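Home | Guides | Workplace | Tools | Contact

How to bring a robot arm onto a packing floor (and keep your people happy about it)

By Unnur Ravn
14 comments | 70 shares

When we put our first robot arm on the packing floor at Skindeo in Ernville, I was thrilled and most of my coworkers were polite. That gap is what this guide is about! The technical part went fine. The part I'd do differently is everything that happened on the floor, and I've since helped with a second arm at Timmermans, so here are the steps I now follow.

Step 1. Pick the task with the people who do it

Our managers wanted the arm on box folding, because it looked slow on a spreadsheet. Then Tove Bjarnason, who has run the night line for nine years, pointed out that folding is when everyone gets to sit down. The job people really wanted gone was lifting filled trays from the belt to the cart. We moved 3583 trays in November, and you could hear it in everybody's shoulders.

Ask this in plain words: "Which part of your shift would you give away?" Write the answers on a board where they can be argued with.

Step 2. Watch the task for two full shifts

Bring a notebook and stay out of the way. Note what arrives crooked, what gets stuck, and what a person fixes without thinking. At our place, people were nudging every tray square with a hip before picking it up. The arm has no hip, so we added a guide rail.

Step 3. Try it in simulation, on a big screen, in the break room

I love this step. You build a simple version of the station, put the gripper in it and run the motions before anything heavy is bolted down. The model doesn't have to be pretty. Start with just the gripper opening and closing, then add the surfaces, then the trays. Leave it running over lunch and let people take the controls (ours got competitive almost at once). They'll ask better questions than the installer will, like where you stand when you need to reach past it.

Step 4. Write down who does what now

This is the step we skipped the first time, and it cost us weeks of grumbling. Make a page with the old jobs on the left and the new ones on the right. Somebody has to clear jams, wipe the pads, restart after a stop and decide when to call for help. Those are real duties, so put names and hours next to them, and settle the pay question before the arm arrives. At Skindeo, clearing and restarting became a paid skill grade. Tove asked for that and she was right.

Step 5. Train everyone on the stop button first

Everyone means the cleaners and the office too. Have each person stop the arm and then watch a trained operator restart it. Say out loud that no one will ever be questioned for pressing it.

Step 6. Run it slow, then ask again

Keep the arm at low speed for the first stretch and hold a short chat at shift change, 6:30 a.m. for us. We learned that the arm had made the line quieter but also lonelier, as the two people who used to lift together were now at opposite ends. We turned one bench around and they could talk again. Such a small thing, and it did more for the mood than any of the slides I made.

If you're using scheduling software (we have Dristosard), add the new duties there as well, or they'll slide back to whoever is nearest.
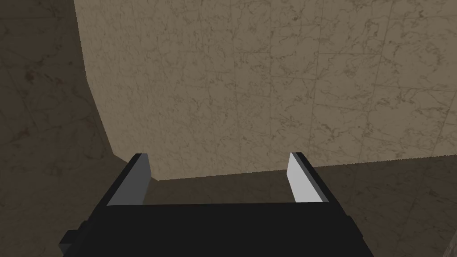

How long should the old way of working stay available after the arm starts?

Keep it until every shift has handled a jam and a restart without outside help. We left the hand carts parked beside the line the whole time, and people relaxed a lot knowing they could still finish an order if the arm was down.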